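Ticket 327: Hanelano building set, tub and loose pieces
Opened by: Satish Naidu
Status: waiting on customer

Hello Ottar, and thank you ever so much for getting back to me on Monday. I've been through the leaflet again with a cup of tea, and I still can't match everything up.

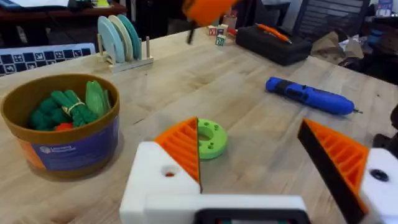
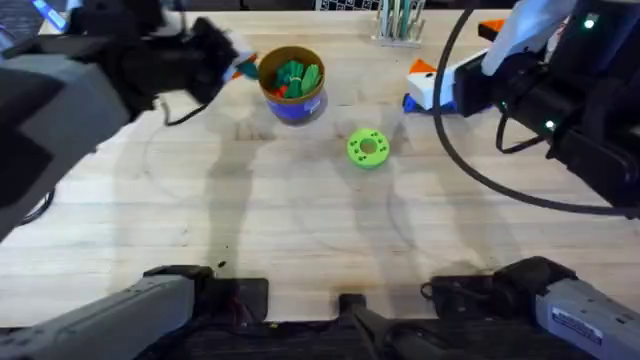

My main worry is the lid, as I can't tell which of your two sizes I ought to order, and the postage is dear enough without getting it wrong. Would the lid you sell fit a tub with a brownish rim? And is the lime-green ring with the little holes a spare you could add to the same parcel?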